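samedi 18 juillet 2026
Margaux Huet

3. Mise en place de la gaine Sakik, modèle Soltero (réf. 1763)

Section à lire en entier avant le premier changement. La gaine posée au bloc, on n'y touche pas tant que l'équipe n'a pas donné le feu vert. Ce qui suit concerne les changements à la maison, ventre et flancs uniquement. Pour les cuisses, voir section suivante.
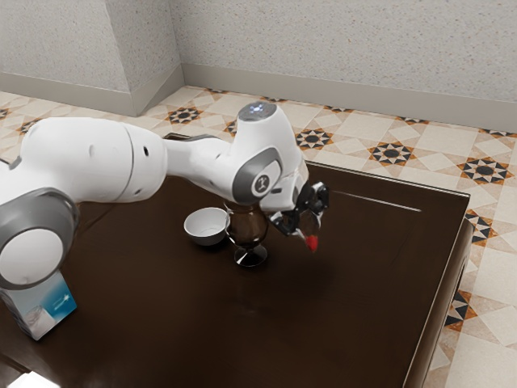
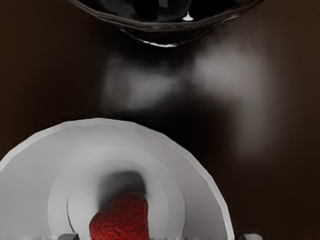

Fig. 3 – D'abord le bras robotisé blanc au-dessus de la table, ensuite l'assiette et la fraise.

3.1 Avant de commencer

Matériel : la deuxième gaine (propre, sèche), les deux plaques de mousse, compresses si prescrites, filet de lavage Larnby, une chaise stable à portée de main. Un verre d'eau à côté, pas du luxe.

Mangez quelque chose avant. Jamais à jeun. Le premier retrait peut faire tourner la tête, la pression se relâche d'un coup et certaines personnes tombent. Donc quelqu'un dans le logement les premières fois, porte de la salle de bain non verrouillée.

Vérifiez la taille sur l'étiquette intérieure, couture gauche. Si vous êtes entre deux tailles, prenez celle indiquée sur la fiche de sortie Delaunay et pas celle de vos pantalons. Les tailles Sakik ne correspondent pas aux tailles du commerce.

ATTENTION – Ne commencez pas si vous avez de la fièvre, une zone rouge et chaude qui s'étend, un écoulement qui sent mauvais. Appelez d'abord.

3.2 Retrait

1. Asseyez vous sur la chaise. Pieds à plat.
2. Ouvrez la fermeture gauche, lentement, de haut en bas. Arrêt à mi-hauteur. Respirez, attendez un peu.
3. Finissez à gauche, puis passez à droite. Idem.
4. Décrochez les agrafes sous la fermeture. Deux rangées. On part du haut.
5. Restez assis(e), gaine ouverte, le temps que ça se stabilise. Si la tête tourne : refermez la première rangée, allongez-vous, jambes surélevées.
6. Retirez les mousses. Si une compresse colle, ne tirez pas. Sérum physiologique, patience, recommencez.
7. Debout, une main sur le dossier, et faites descendre la gaine.

Note : des marques de couture sur la peau, c'est courant. Une cloque ou une peau à vif, non. Notez l'endroit et signalez-le au rendez-vous, ou avant si ça s'aggrave.

3.3 Peau

Douche courte si elle est autorisée sur votre fiche. Tiède. Pas de bain. Séchage en tamponnant, surtout les plis et l'aine. Pas de crème sous la gaine sauf prescription, le tissu glisse et les bords s'enroulent. Pas de talc non plus.

Profitez-en pour regarder les incisions. Un peu de liquide rosé les premiers jours, ça arrive. Du sang rouge vif qui continue malgré une pression de la main : appel immédiat.

3.4 Pose

Le plus simple reste la position allongée. Debout c'est possible mais on se fatigue, on tire de travers et tout est à refaire.

1. Posez la gaine ouverte sur le lit, étiquette contre le matelas, fermetures vers l'extérieur.
2. Enfilez les jambes jusqu'aux genoux, assis(e) au bord. Lissez au fur et à mesure.
3. Levez-vous, remontez jusqu'aux hanches. Paumes à plat, jamais avec les ongles (les mailles filent).
4. Rallongez-vous. Placez les mousses : la grande devant, bord arrondi vers le bas, la petite dans le creux du flanc le plus gonflé. Aucun pli dessous.
5. Agrafes, en partant du bas cette fois. Rangée extérieure les premières semaines.
6. Fermeture droite, puis fermeture gauche. Un doigt derrière le curseur pour ne pas pincer la peau. Si ça bloque on redescend, on lisse, on remonte. Ne forcez pas à la pince.
7. Bretelles en dernier. Elles maintiennent le haut, elles ne servent pas à remonter le reste.

Note : le passage à la rangée intérieure se fait quand vous pouvez glisser la main entière sous le tissu sans effort. Les dates varient beaucoup d'une personne à l'autre. Les patientes opérées en avril sont souvent encore sur la rangée extérieure au premier contrôle, pas d'inquiétude.

3.5 Contrôle après la pose

- Deux doigts passent sous le bord supérieur : bon.
- Aucun doigt ne passe : trop serré, rouvrez.
- Le bord roule quand vous vous asseyez : les mousses sont trop hautes, ou la taille est à revoir.
- Pli horizontal au niveau du nombril : à corriger tout de suite, même si c'est pénible. Un pli gardé toute une nuit peut laisser un creux long à disparaitre.
- Pieds froids, fourmillements, orteils qui changent de couleur : ouvrez, allongez-vous. Si ça ne passe pas, appelez.

ATTENTION – Mollet douloureux et gonflé d'un seul côté, essoufflement, douleur dans la poitrine : ce n'est pas un problème de réglage. Le 15, sans attendre.

3.6 Port

Jour et nuit, sauf douche et lavage, jusqu'à l'avis du chirurgien. Ensuite le plus souvent la journée seulement. Suivez la fiche, pas les forums.

L'ouverture à l'entrejambe permet d'aller aux toilettes sans tout enlever. Vérifiez les bords au miroir après, ils se replient facilement vers l'intérieur.

Le gonflement monte en fin de journée. La gaine parait plus serrée le soir que le matin, normal. Ne jugez pas le résultat là-dessus, et pas sur la balance non plus. L'œdème pèse, et le geste n'est pas fait pour maigrir.

3.7 Lavage

1. Fermez toutes les agrafes et les deux fermetures.
2. Filet Larnby, ou à la main à l'eau tiède.
3. Lessive douce, sans adoucissant. L'adoucissant casse l'élasthanne.
4. Essorage minimum. Pressez dans une serviette, ne tordez pas.
5. Séchage à plat, à l'ombre. Ni radiateur ni sèche-linge.

Les mousses se lavent à part, à la main. Bien sèches avant de les remettre, sinon macération.

Taches de sang : eau froide d'abord, savon ensuite. L'eau chaude les fixe.

3.8 Remplacement

Gaine à changer si le curseur saute, si le tissu baille à la taille ou si une couture s'ouvre. Pour commander une pièce (agrafes, bretelles, mousse seule), indiquez la référence de la gaine et le code 191, plus la taille. Sans la taille la commande reste bloquée.

Ne recoupez pas les bords vous même, même si ça gratte. Une bande de coton entre la peau et la couture suffit en général. Retouches uniquement par l'atelier, gaine lavée, dans son filet.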